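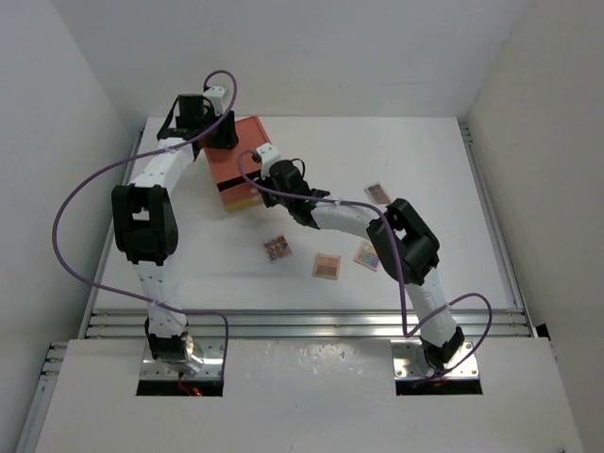
Storing small eyeshadow palettes in a little drawer box: flat or on edge?

Tornville Swap & Sort > Bedrooms and dressing tables > Make-up
Viewed 661 times

plumjam_kellow
Joined in October, 3 posts

Hi all, first proper post from me so be gentle! I've got a handful of those little flat eyeshadow palettes (a purple and pink one, a peachy brown one, a pastel one and a small pinkish one) and they've been sliding about on top of my chest of drawers for months. I've now got a small box with a yellow pull-out drawer and I'd love them all to live in it, but I can't settle on how.

If I lay them flat in a pile I only ever use the top one and forget the rest. If I stand them on edge I can see them all, but they flop over the second I open the drawer, and I'm a bit worried about the powder cracking if they keep getting knocked. The pastel one was a present and I really don't want it ruined.

Does anybody keep theirs in a drawer like this? And should I be putting anything in the bottom? I've also got some odds and ends in a see-through packet that I'd quite like to fit in too, though I suspect I'm pushing my luck there.
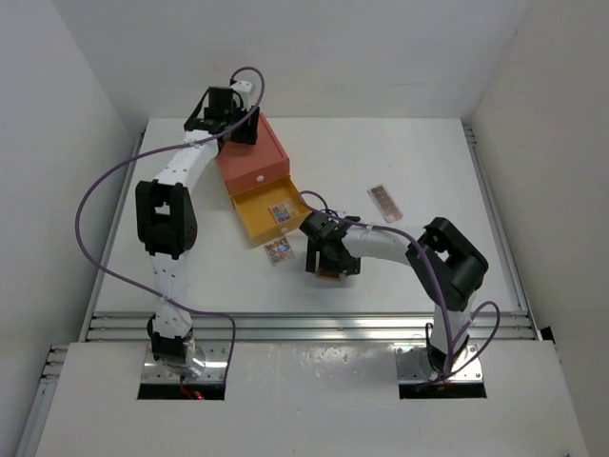 Drawer pulled out, with one colourful piece in it and another just below on the table.

Hakala_Lane
512 posts

Flat, every time. I did the on-edge thing for ages in my old flat in Plellalham and lost a lovely bronze shade that way, it was all over the inside of the lid when I opened it. Pressed powder doesn't like being bumped along its edge, or mine didn't anyway.

What I do now is lay them side by side if they'll go, and if not, overlap them like roof tiles so there's a strip of each one showing. You can pick out the one you want without lifting the lot. I've got a bit of felt cut to size in the bottom (an old craft square, pennies) and it stops the sliding almost completely. Cut it a touch small or it rucks up at the back and then the drawer won't shut, ask me how I know!

I'd keep the packet out. Plastic creeps up over the back of a small drawer and jams it. Pop it on top of the box.

mrs_teacup
about 3000 posts

I've got all mine in a biscuit tin so probably no use to you, but try swapping them round every month. Whatever's at the front gets used.

greyswallow

Going to disagree a bit with Hakala_Lane, on edge is fine if they're held snugly. The trouble is leaving gaps. I fold a strip of thin card into a zigzag and slot a palette in each fold, then they can't flop. You do need a drawer deep enough to close over them, so stand your tallest one in there and try it before you go cutting anything up. If it catches, go flat and use the felt.

Also give each palette a wipe round the outside first. Mine left a sparkly brown smear down the side of the drawer and it's still there.

plumjam_kellow

Thank you!! Going to try the roof tiles tonight, I've got some green felt left over from a Christmas thing. Packet is going on top.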